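Dikell Ridge Route: Frequently Asked Questions

Last reviewed in May. Applies to the summer route only.

The answers on this page cover access, terrain, weather and overnight stays on the Dikell ridge, from the Norer trailhead to the summit of Julodari. Elevations are in meters and refer to the current survey sheet.
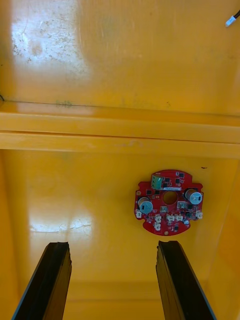
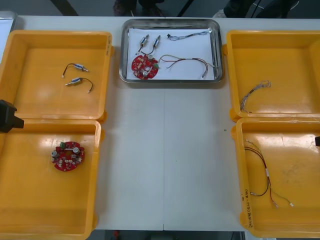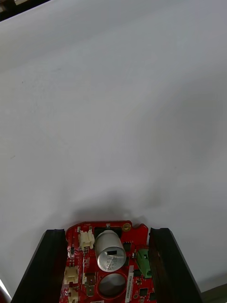
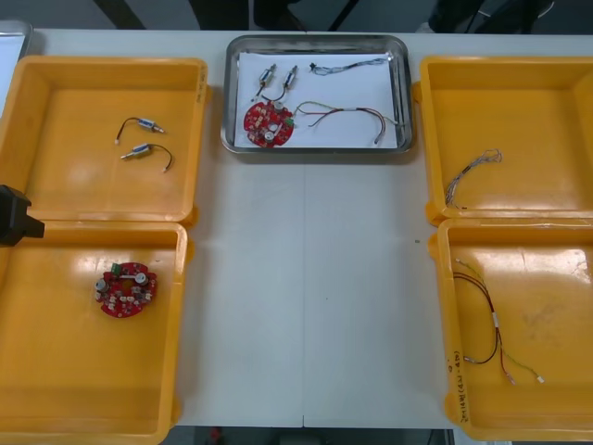 How high is Julodari?

The summit is 2,585 m above sea level. Older sheets give a slightly different value, taken from the base of the former survey pillar. Signs on the mountain use the current figure.

Where does the route start?

At the Norer trailhead, at the upper end of the gravel parking area. The first signpost is behind the information board. A second path leaves from the lower end of the same parking area and goes to the lake. The two do not meet again, and hikers who take the lake path by mistake have to return to the parking area.

How long is the walk?

The round trip is 11 km. Most parties take a full day. Times on the signposts are walking times for one direction and do not include rests.

How difficult is it?

As far as Lindemann Saddle the route is a marked mountain path with no exposure. From the saddle to the false summit it follows the ridge crest on broken rock, with short steps where hands are needed. The last section, from the false summit to the top, is narrow. There is a fixed chain on the steepest part, 55 m long, anchored on the left side going up. The rock beside the chain is polished and slick when wet.

Is any climbing gear required?

No rope is needed in dry summer conditions. A helmet is recommended above the saddle, where loose stones are common below the crest. Parties with children or inexperienced members should carry a short rope and know how to use it. Trekking poles should be packed away before the chain.

When is the route normally free of snow?

From late June to early October in an average year. The gully below Lindemann Saddle faces north and holds snow longer than the ridge itself. If the gully is still filled, an ice axe and crampons are needed, and the route should be treated as a winter route.

Is there water on the way?

There is one spring, 600 m past the tree line on the right side of the path. It can run dry in August. There is no water on the ridge. Stock graze above the spring in summer, so the water should be filtered or boiled.

Can I stay overnight?

Lindemann Hut stands just below the saddle on the east side. The winter room is open all year and has bunks, blankets and a wood stove. The main room is open from July to September and has to be booked. Camping is not permitted above the tree line. One-night bivouacs without a tent are tolerated on the saddle but not on the summit.

Is Julodari a volcano?

No. The dark rock on the upper ridge is often taken for lava, but it is a fine-grained schist. The round hollow east of the saddle, marked on some maps as a crater, was cut by ice. The lighter bands on the south face are quartz.

What can be seen from the summit?

In clear air, the full Norer range to the north and the Dikell valley to the south as far as the dam. The view to the west is partly blocked by the neighboring peak, which has no path. The best light on the north side is before 9 a.m.

What are the main weather hazards?

Afternoon thunderstorms in July and August, and cloud on the ridge at any time. Parties should be off the crest by 1 p.m. on days with a storm forecast. In cloud, the point where the descent path leaves the crest is easy to miss - look for the double cairn and the red paint mark on the flat slab. Continuing straight on leads to steep ground above the lake.

Are there other ways down?

The east path from Lindemann Hut leads to the Dikell valley road. It is longer than the normal descent but less steep, and it avoids the gully. It does not return to the Norer trailhead, so transport has to be arranged in advance. The west spur shown on older maps has been closed following rockfall and its markings have been removed.

Is there cell phone coverage?

Coverage is good on the summit and on the crest. There is none in the gully or at the hut. The hut has an emergency radio on the wall inside the winter room door.

Are dogs allowed?

Dogs on a leash are allowed as far as the hut. The chain section is not suitable for dogs.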